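Gears, Rails and a Blue Tabletop

Lucyna Krawczyk has been building demonstration models for technical classrooms since before she had a proper workshop to do it in. Her current one, in a former dairy in Wasilewska, turns out teaching kits under the name Siria. We talked to her in November 2020, while a new set was being put together.

The set is called Daston, and it covers simple transmissions: gears, shafts, a rack and a frame to mount them on. It weighs 1,180 grams without the box. Krawczyk wanted it under 1,000 and gave up in October.

"The big gear is what did it," she says. "I could have made it thinner, but then it flexes and the students blame themselves."

The big gear is blue plastic, with fine teeth all the way around and a raised round hub that has a small bore through the middle. She went through 4 versions of the hub before she was happy with how it sat on the shaft. 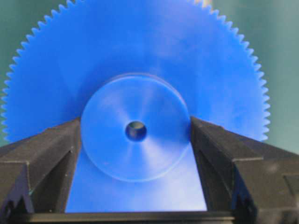 The teeth caused arguments too. Marianna Kubiak, who teaches mechanics and tests the kits with her classes, asked for coarser ones that could be counted from the back of a room. Krawczyk kept them fine.

"Marianna was right that they're hard to count," she says. "But a coarse gear this size runs rough when you turn it by hand. I'd rather print the number on the card."

Kubiak has come around, mostly. "I still make them count," she told me by phone. "It takes a whole lesson if you let it."

For the frame, Krawczyk buys aluminum extrusion from Plametmont and cuts it herself. The grooves along the profile mean a part can be slid to a new position and fixed again, so one rail serves for several exercises. She files every cut end by hand. Each batch is 60 kits, and filing is the job she likes least.

"The work surface is blue because that was the mat I had," she says. "Small black screws show up well on it, so I kept it."

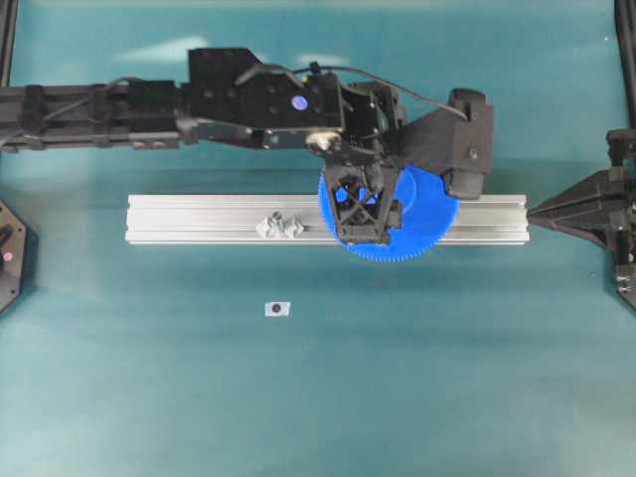
What comes next

Krawczyk is working on a worm drive to go with the same rail. Kubiak has asked for a version with a belt, and the two of them haven't settled which will be finished first. The instruction cards are being rewritten in the meantime, with larger drawings and less text.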